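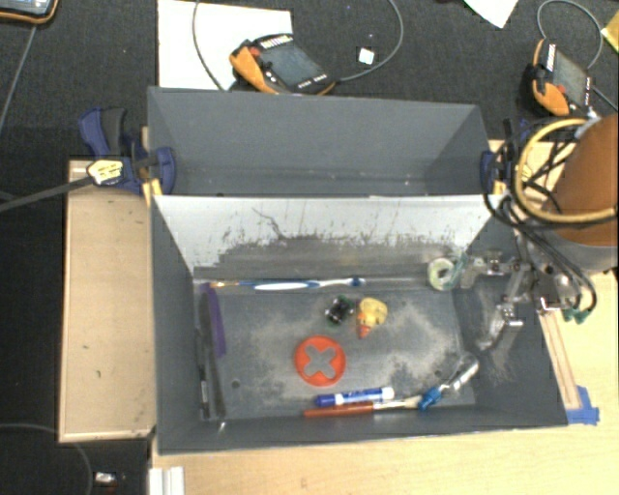
Written rules for a bin-picking cell tend to cover the arm and leave out everything it reaches into. Shih-chieh Liao has spent much of the past year trying to correct that at Bindon, where she drafts the working practice for the company's test and evaluation cells. The document she maintains runs to 17 clauses, and the first of them deals with the bin. "People expect me to start with speed limits," she says. "I start with how the bin is held down." Both bins sit on a wooden tabletop, with a bar clamp gripping the area where the two meet and a strip of wood along the outer wall of the front one. Clause 1 requires a fixed reference of this sort before any motion is enabled. Tape may mark a position under her rules, but it may not be counted as a restraint.

Liao came to Bindon from Moncrieff, where she wrote inspection procedures for conveyor guards. She describes the two jobs as much the same. A guard either stops a hand or it does not, and a procedure either gets followed at four in the afternoon or it does not. Her first draft for the cells was 2 pages long and was, in her words, "a list of things I was annoyed about".

The current version divides into fixturing, contents, cables, pendants and records. Contents took the longest to agree. Engineers wanted freedom to put anything in the bin, and Liao wanted an approved list. The compromise is a mixed set that must include at least one item that rolls, one that is thin and flat, and one that deforms under light pressure. A rubber duck qualifies on the last count. So does a paintbrush, by the bristle end only, which was argued over for longer than she would like to admit.

"If the set is all boxes, the success rate is a number about boxes," she says. "I have no objection to that, provided the report says boxes."

Wear is treated as a recorded condition. Scuffed walls and abraded floors change how an item slides and how it appears to a sensor, and a team that swaps in a new bin halfway through a series has changed the test. The rule is that a bin stays in service until the series ends or a wall cracks, and its state is noted at the start. Liao would like a surface measurement as well. For now the note is a sentence in plain English, initialled by whoever wrote it.

On cables she is stricter. Hoses and bundles at the wrist must be checked through the full range of the programmed motion, at reduced speed, each time the tool is changed. Loops are permitted. Contact with the bin wall at any point in the range is a fail, and the run does not begin until the routing has been altered and the check repeated. The Drikdale site asked for an exemption covering short runs and was refused.

Pendants get a page to themselves. Each one is labelled for the arm it commands, and where several are in use the operator reads the label aloud before enabling. "It feels silly for a week," Liao says. "Then you pick up the wrong one and read out the wrong name, and you put it down again."

The record sheets go into Cotulix, the company's internal log. The last series had 706 attempted picks, of which 382 were made with the revised finger geometry. She declines to give the success rate for either group - the fixturing note for part of the series was incomplete, and under clause 14 the results cannot be quoted outside the team.

She wrote clause 14 herself. The next revision is due in November, and will add a section on what may be left on the floor beside a cell.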